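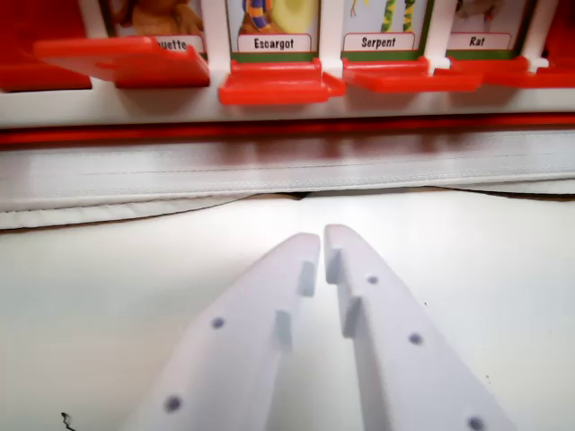

Project diary, Nolerbridge Manipulation Laboratory
Entry for 4/27/26

The session opened with the usual checks of the arm, the wrist camera and the recording station. Shivam Nautiyal held the controls for the first half and I kept the log. The task remains the one agreed with our partners at Drestura: the arm is guided by hand control to raise or lower a named flap on the animal board, and each attempt is stored with a short written instruction. The policy under training will later be asked to carry out the same instructions without an operator.

Before recording began, the gripper was opened and closed several times and the camera view was compared with the reference from the previous session. The two agreed closely enough to proceed. I noted that the focus favours the fingertips over the more distant cards, and that the names on the cards could be read without difficulty at the working distance. No change was made to the lens.

The animal names on the board are in French. It has been settled that the written instructions will use the names as they are printed, so that "lower the flap at Serpent" is the accepted form and "lower the flap at the snake" is held back for a later set. The operators had been mixing the two. Shivam went through the entries already stored and corrected those he had written himself. Mine will be corrected tomorrow.

Recording then started. The early attempts were slow, as they generally are after a break, and the first of them was abandoned when the arm was brought in too low. From then on the approach was made from a fixed resting position in front of the board, with the fingers almost closed and the tips directed at the chosen slot. The fixed start shortens each recording and removes a good deal of wandering at the beginning, which the Drestura reviewers had asked us to reduce. I have some doubt about it. A policy that has only ever seen one starting position may do poorly when it is placed elsewhere, and I have written to Namia, where the training is run, to ask whether a portion of the set should begin from other positions. A reply is expected before the next session.

The mixture of raised and lowered flaps was changed between attempts according to the printed schedule. This part of the work is tedious and it is where most of our mistakes are made. On one occasion the schedule called for Escargot to be open and it had been left shut; the attempt was recorded before either of us saw the error. The recording itself was sound, so it was kept, and the instruction was rewritten to match what had been done. The schedule sheet carries a note to that effect.

Shivam raised the matter of flaps that sit part of the way between open and shut. The labelling guide allows only the two states. He proposes a third mark, "partly open", to be used whenever the flap hides some of the name on the card behind it. I agree that the present guide forces a choice which the operator cannot always make fairly, and the same flap has been marked differently by different people. The proposal has been passed to the Abugri labelling office with our support. Until it is decided, such attempts are to be marked "unclear" and stored in the ordinary way.
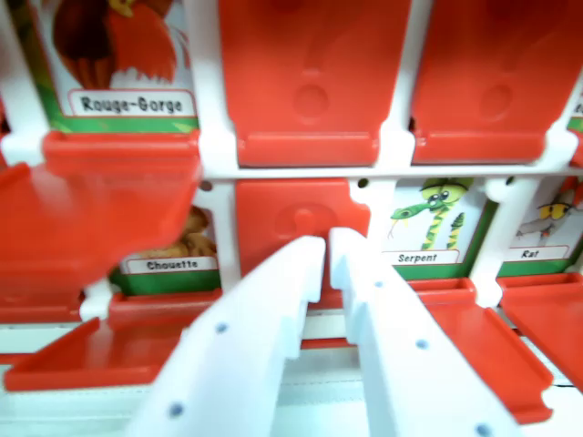
Why are unsuccessful attempts kept in the collection?

They are kept because the training group uses them to teach the system what a missed or incomplete movement looks like, and each one is marked as unsuccessful so that it is not copied as a good example.

The question was put to me by a visitor from the finance section, who sat with us for part of the session, and I have set down the reply in the form in which it may be used in the quarterly note. She also asked how many examples will be needed in the end. I could not give her a figure. The target in the agreement is a starting point only, and Namia will tell us where the policy is weak once the first round of training has been tested.

The second half was taken by me, with Shivam on the log. I find the lip of the flap harder to catch than he does. His method is to bring the tips just under the lip and lift in a single steady movement; mine tends to involve a pause, a small correction and then the lift. We discussed whether my attempts ought to be removed for consistency. The view taken was that they should stay. Some variety between operators is wanted, provided that each attempt reaches its end without a knock to the board — and mine did, with exceptions noted below.

The session produced 37 recorded attempts. Three were marked unsuccessful. Two of those were mine, both at the upper row, where I misjudged the height and closed the fingers on nothing. The remaining one was the early attempt already mentioned. The files were copied to the shared store and the copy was checked against the station before the local disk was cleared.

Observations for the file:

Rouge-Gorge is named in the schedule both with and without its hyphen. The hyphenated form is to be used throughout, as on the card.

Lighting was left as found. The white parts of the board are bright in the wrist view and the red of the flaps remains easy to separate from them, so I see no need to alter the lamps. Should the blinds be opened at any point in a later session, this must be entered in the log.

Chouette has been requested less often than its neighbours, through a fault in how the schedule was drawn up. Shivam will prepare a corrected schedule that evens out the slots. He has asked that nobody print the old one in the meantime, and I have removed the spare copies from the folder.

The control handle has begun to stick slightly when it is turned to the left. It did not affect the recordings as far as either of us could judge. A replacement has been requested through Drestura, though the last part ordered in that way took most of the month to arrive, and we may have to clean the present one ourselves.

There was also a short talk on what follows this task. Abugri would like the same board to be used with spoken instructions, recorded by the operators as they work. I am not opposed to it, but it would mean another form to complete and a quieter room. The matter is to stand over until September, when the present agreement comes up for review.

The arm was returned to rest and powered down at the close, and the key was signed back in. Next session: corrected schedule, Shivam at the controls first, upper row before lower. I am to bring the revised wording for my own entries and the reply from Namia, if it has come.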